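About Mirlow Staff Association

Mirlow Staff Association represents employees of savings banks and credit unions. Members work as tellers, loan processors, back-office clerks and branch supervisors. The association was formed by the merger of two older groups, the Dradow Tellers' League and the Titport Bank Clerks' Union, and has kept an office in each town.

Membership stands at 2375, of whom almost 1000 work in the Dradow area. The association holds bargaining rights at each employer where a majority of eligible staff has voted for representation. Contracts cover pay grades, overtime, branch transfers, severance and retiree health coverage. Individual salary offers above the top grade are outside their scope.

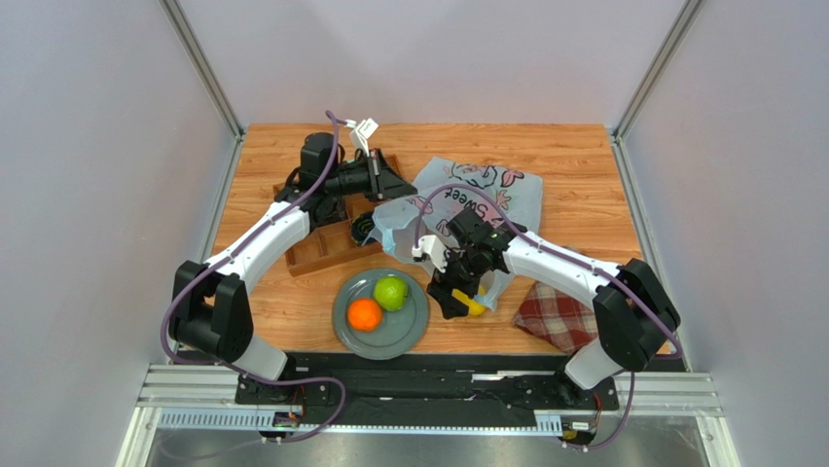

Each workplace with 300 or more members elects its own bargaining team. Smaller workplaces are grouped by district and share one team. Proposals are collected in writing, sorted by contract article and put to a vote before talks open. A tentative agreement takes effect only after a secret ballot of the members it covers – a show of hands is not accepted.

Grievances follow a fixed order. The steward files a written notice with the branch manager, then with the personnel department. Cases still open after the second step go to outside arbitration. The association pays its share of the arbitrator's fee from general dues.

The Vukčević Fund is a separate account that pays hardship grants to members during a strike or lockout. It is audited every December, and the audit report may be read at either office during business hours. Money in the fund cannot be used for political donations or for running costs.

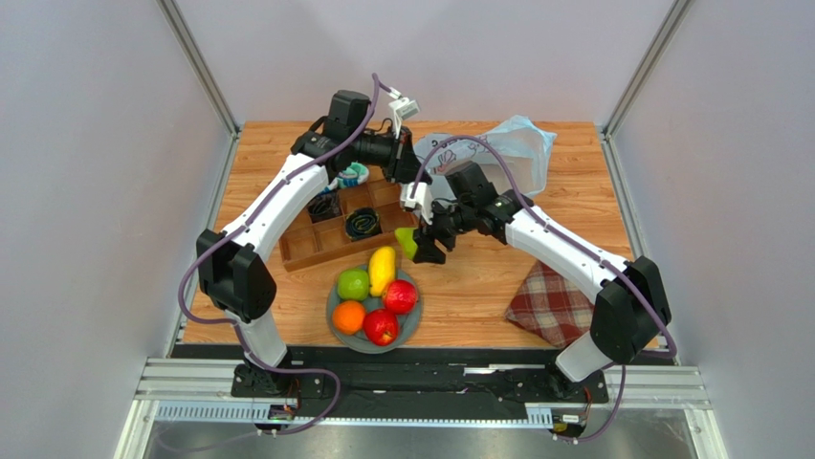
Can part-time staff join?

Part-time employees may join on the same terms as full-time staff, with dues set in proportion to scheduled hours. Temporary agency workers are covered only where the local contract names them.

Membership forms are available from any steward or from the Dradow and Titport offices – completed forms should be returned to the office, not to the employer.

Page last revised 2 August 2005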